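4. Setting up the menu screen for lunch service

This section covers the Akinola menu screen as fitted at the Gulach counter in Brivville. Sales calls it a ten-minute job. Allow a morning.

4.1 Before you start

1. Finish the price list on paper first. Editing prices on the screen is slow, and the undo button only goes back one step.
2. Check that the till is on the same network. The screen will say "Connected" either way, so ring up a test soup and see whether it arrives.
3. Set the clock by hand. Automatic time is supposed to handle this, but ours put breakfast up at noon.

4.2 Loading the weekly menu

4. Press Menus, then New Week.
5. Type each dish name in full. The "smart shorten" option claims to tidy long names. It turned "chickpea and lemon stew" into "chick stew". Leave it off.
6. Enter allergens yourself for every dish, including repeats from last week.

CAUTION: The suggested allergens are guesses made from the dish name. Do not serve from them. Check against the kitchen's recipe sheets.

7. Choose a start day. Gulach changes its menu on Thursday, and the screen assumes Monday unless told otherwise.
8. Press Save, wait for the tick, then open the menu again to see that it did save.
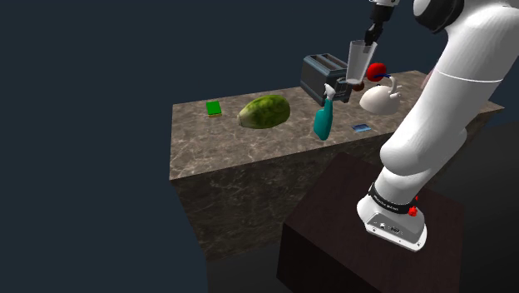

4.3 Sold-out dishes

9. Hold a finger on the dish until it turns grey.
10. Tell the counter staff as well. The till can go on selling a grey dish until its next refresh.

Note: The makers say the screen stores 1000 dishes. Raquel Rebelo at the Wastusside branch found searching painfully slow well before that, so delete old weeks.

If the screen freezes, hold the side button until it goes dark, then repeat step 3.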